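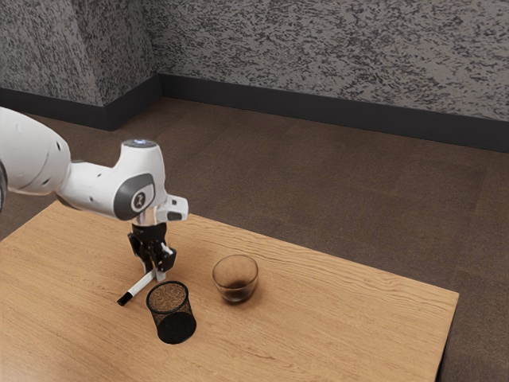 Marker, cup, glass. Marker, cup, glass. Hilde had run the pick 571 times since Thursday and it still closed wrong.

"Zero it again," said Henk Stevens over her shoulder. He had his coat on already.

"I zeroed it."

"Zero it again though."

She zeroed it again. Arm up, wrist over, down. The gripper was secondhand, secondhand numbers all through its config, somebody else's offsets from some other cell. Toon Van Dijk had typed them in back in September and then gone to work for Farina, where the coffee was better. He didn't answer his phone anymore.

Opened the wrist view. Wood. So much wood. She'd started dreaming in it.

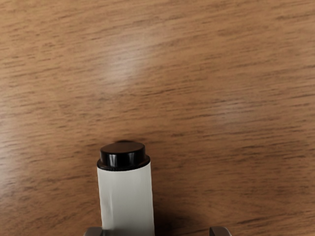
Left finger nearly on the tube. Right finger way out over nothing. Same as yesterday, same as every time she told herself it was the grip force, the speed, the weight of the marker. It wasn't the force. The whole hand thought its middle was somewhere else.

"Tool center," she said.

"What?"

"The tool center point. He put it in for the old fingers. The long ones."

Henk took one arm out of his coat. Then sat down.

She scrolled. Clokirero had a settings page like a phone book and the one line you wanted was always under something called Misc. There. Offset in Y, a 2 where she would of sworn there should be nothing. She changed it. Then found another 2 further down, same mistake, pasted. Changed that.

"Save a copy first," Henk said.

"Too late."

"Hilde."

"I wrote it on my hand. Look. Two and two."

Her mother used to thread needles like that, wouldn't breathe until it was through. Hilde pressed run and noticed she wasn't breathing either. Fan noise. Ruben Bakker down the hall laughing at somthing. The joint light was blue, it was always blue, she looked at it anyway.

Down. Slow, she'd capped it at 500 and it felt like watching paint.

"Is it centered?" Henk was standing again. "I can't see from here. Is it?"

"Wait."

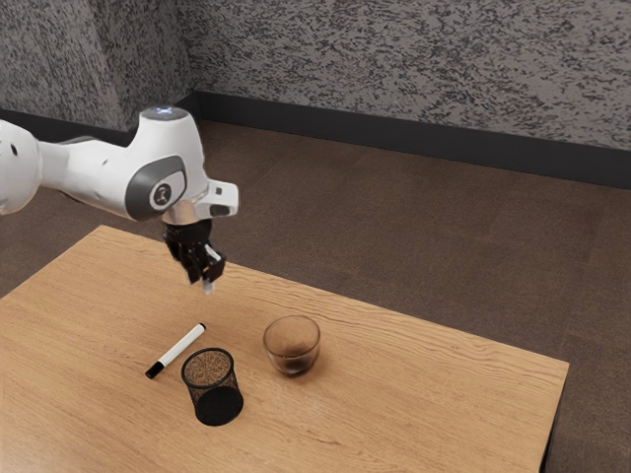

Friday

Nkrumah Dankwa came in at seven with the Illeo people behind him, all in visitor badges, and found her asleep by the keyboard. Numbers on the back of her hand, smeared.

"Is it ready?" he said.

She wiped her mouth. Reached over and pressed run.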